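Why I've started walking home the long way

I gave up the bus in February, which everyone I know thinks was a daft month to choose. It was dark by the time I left work, it rained most evenings and my good boots were at the mender's in Brekbridge. But I'd had one too many journeys wedged under somebody's wet rucksack, and one Tuesday I just didn't get on. I stood there, watched the doors close, and started walking.

The short way home takes me along the main road past the Norkitz garage, and it's horrible. Lorries, puddles, a pavement that gives up entirely by the roundabout. So after a few goes I tried the long way instead, up behind the allotments and down the old lane by the chapel. It adds 900 steps according to my phone (3,938 all in, if I don't stop for chips) and I've done it nearly every working day since.

What I didn't expect was how much I'd like the dark. I grew up in the countryside and then spent years in a city where the sky was orange, so I'd forgotten what a properly unlit lane is like! 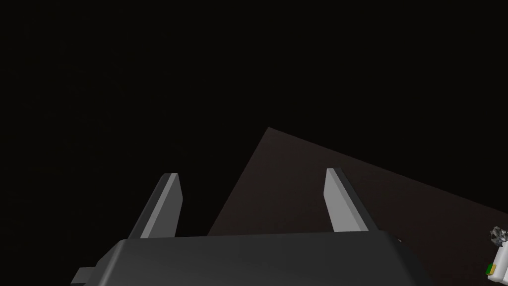 My eyes take a good while to get used to it. I come off the lit bit by the allotment gates and for the first stretch I'm more or less shuffling, one hand out, feeling like a right fool. Then it starts to sort itself out. Big flat things come first, the chapel wall or the side of a parked van, and they look just like that dark maroon slab running off to the right there, with the far end of it sinking into the black so you'd struggle to say where it stops. Colours are hopeless. I walked past Siu-fong Tu's front gate for weeks thinking it was brown and it's a really cheerful green.

Siu-fong is the one who told me to stop using my phone torch, by the way. She walks her dog up there at all hours and she'd clearly been blinded by me several times before she said anything. She was very nice about it. Her point was that the torch gives you one bright patch and makes everything round it worse, and once you switch it off you're back to square one. I do still carry a light, a little clip-on Weltelik one that I keep pointed at the ground for the bit where there might be cars, and I wear a reflective band on each arm. I'm not daft. Well, I'm a bit daft, but not about cars.

The other thing is the noise, or the lack of it. I used to have headphones in from the moment I left my desk. I tried that on the lane exactly once and had to take them out after five minutes because I kept spinning round to look behind me. Without them I can hear all sorts. There's an owl, definitely, possibly two. There's a stream under the lane I'd never noticed in daylight. And there's Zbigniew Gajewski practising his accordion in his garage with the door down, always the same three tunes, and he has got better at the middle one since I started. 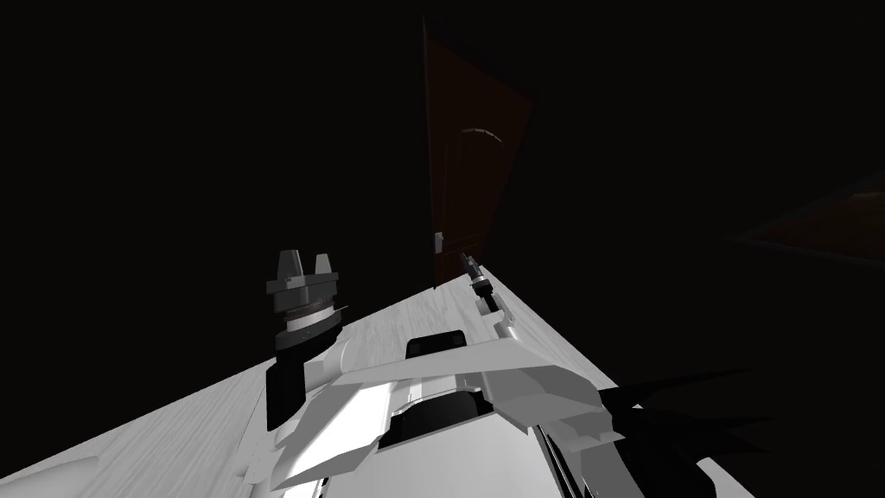
I've had a few questions from people about whether I feel safe, and I don't want to be breezy about it. It's a small place and I know most of the houses. I text my sister when I set off and again when I'm in. If I've got a bad feeling I take the main road and put up with the lorries, and I've done that a couple of times without being able to say why. If I lived somewhere else I might well be back on the bus.

Sleep, though. That's been the big surprise. I used to get in, put every light on, eat in front of the telly and then lie there at midnight going over emails. Now I get in pink in the face and half ready for bed already. I've started leaving just the lamp on while I cook, and I'm usually yawning before the washing-up's done. My other half says I'm no company at all after nine.

The evenings are getting lighter now and I'm a bit sad about it, which I never thought I'd hear myself say. Last week I could see the whole lane, crisp packets and all. I've asked for my late shifts back in the autumn. In the meantime the boots are finally mended, so I'm off to Brekbridge on Saturday to fetch them, and yes, I'll be getting the bus.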